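FOR IMMEDIATE RELEASE
7 June 2023

Ostivier to Open Refill and Repair Shop in Blackwood

BLACKWOOD – Ostivier, a maker of kitchen and table goods, will open a refill and repair shop on Cekow Street in Blackwood this October. The shop will take in worn cookware, drinkware and hand tools for the kitchen, fix what can be fixed, and sell parts for customers who would like to do the work at home.

The shop will take over the ground floor of the former Istomum printing works, which has stood vacant since the printer moved to a larger site. Ostivier has signed a lease of 4 years with an option to renew. The floor area is 3,214 square feet, split between a front counter, a workroom and a storeroom for parts.

Work on the building started last month. The loading door on the alley side is being replaced, and the old freight scale by the entrance will stay where it is. The front windows are being reglazed to the pattern of the originals, as the lease requires. Parking is available in the public lot behind the building, with two spaces held for customers dropping off heavy items.

"We have been doing repairs by mail for a long time, and a good share of those packages come from within an hour's drive," said Marisol Gallagher, general manager of Ostivier. "Postage on a stockpot costs more than the handle we put on it. A counter where people can walk in makes sense for us and for them."

The mail repair service handled some 650 items last year. Replacement handles and lids made up the largest part of the work, followed by knife sharpening and new gaskets for pressure cookers. The mail service will continue after the shop opens, and its prices will not change.

Repairs at the counter will be priced from a posted list. Small jobs, such as tightening a rivet or fitting a new knob, will be done while the customer waits when the workroom has time. Larger jobs will be tagged and held for pickup. Items not picked up within 2 months will be cleaned and sold from a shelf near the door, after the customer has been contacted by phone and by letter.

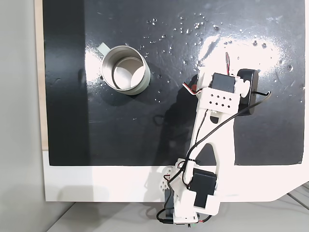

Will the shop repair items made by other companies?

The shop will accept any brand of cookware or drinkware, provided a suitable part is in stock or can be ordered, and customers will be told the price before work begins.

Electrical appliances will not be accepted. The workroom is not set up for electrical testing, and the company has no plans to add it. Nonstick pans with worn coatings cannot be recoated on site, though handles and lids for those pans will be repaired in the usual way.

The refill side of the business will sell dish soap, scouring powder, mineral oil for cutting boards and a descaling powder for kettles. Customers may bring their own clean containers or buy one at the counter. Goods will be sold by weight, and containers will be weighed before filling.

Reginald Sorensen will manage the shop. Sorensen has worked for Ostivier for most of his career, first in the metal finishing department and later as head of mail repairs. He will be joined by Wendell Tillman, who will run the workroom, and by Marisol Crenshaw, who will handle parts and ordering. The company expects to hire additional counter staff before the opening. Applications will be taken at the main office beginning in late summer.

"Most of what comes in has one thing wrong with it," said Sorensen. "A screw has gone missing or a handle has come loose. People are usually glad to keep the one they have."

Evening classes in basic kitchen maintenance will be held in the workroom once the shop is running. The first class will cover knife sharpening on a whetstone. Later classes are planned on seasoning cast iron and caring for wooden boards. Class size will be limited by bench space, and a fee will cover materials. A schedule will be posted at the counter.

Parts for discontinued Ostivier lines will be moved from the main warehouse to the new storeroom in stages. Customers looking for a part for an older item are asked to have the pattern number ready, which is stamped on the base of most pieces. Where no number can be read, a measurement across the rim and a drawing of the handle fitting will usually be enough.

Shop hours and the full price list will be announced before the opening.

About Ostivier
Ostivier makes and repairs cookware, drinkware and kitchen tools. Its products are sold through independent hardware and housewares stores and by mail.

Press contact
Tavion Szabo
Communications, Ostivier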